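Noticias locales de Drestum, recopilación del año

Hola, y gracias por pasarte por aquí. Llevo ya un tiempo guardando titulares de los boletines de Drestum y de los barrios de alrededor (Varela y Turkum, sobre todo), y este año me he animado a ponerlos en orden. El resultado son 2973 titulares repartidos en 12 archivos, uno por mes.

Qué hay dentro

Cada línea lleva el mes, el barrio, el titular tal como salió y una etiqueta de tema. Las etiquetas las puse yo a mano – transporte, escuelas, fiestas, obras, pleno municipal – y seguro que en alguna no estarás de acuerdo. Enero es el mes más flojo, el boletín de Varela no salió hasta la segunda quincena. Junio, en cambio, va cargadísimo con el cierre del puente de Ferstead, ¡hay 105 titulares solo de eso!

Lo que falta

Quedan 41 titulares sin barrio. Los he dejado con el campo vacío y no pienso adivinarlo. Tampoco están los textos completos de las noticias, los derechos son de cada boletín.

Cómo abrirlo

Son CSV separados por punto y coma, en UTF-8. Si tu hoja de cálculo te destroza las eñes, importa el archivo desde el menú y elige la codificación ahí.
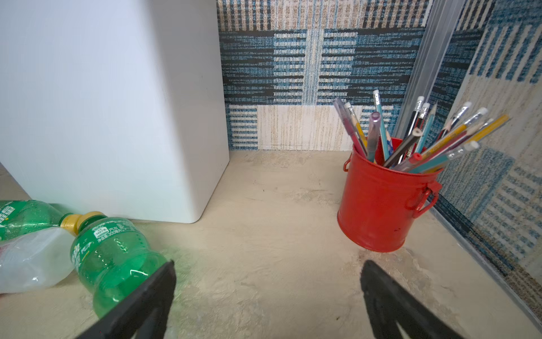
Las comillas de los titulares las unifiqué todas a las rectas, que cada boletín usaba las suyas y era un lío para buscar.

Correcciones

Si ves un mes equivocado o un titular repetido, abre una incidencia con el número de línea. Suelo mirarlas los martes por la noche.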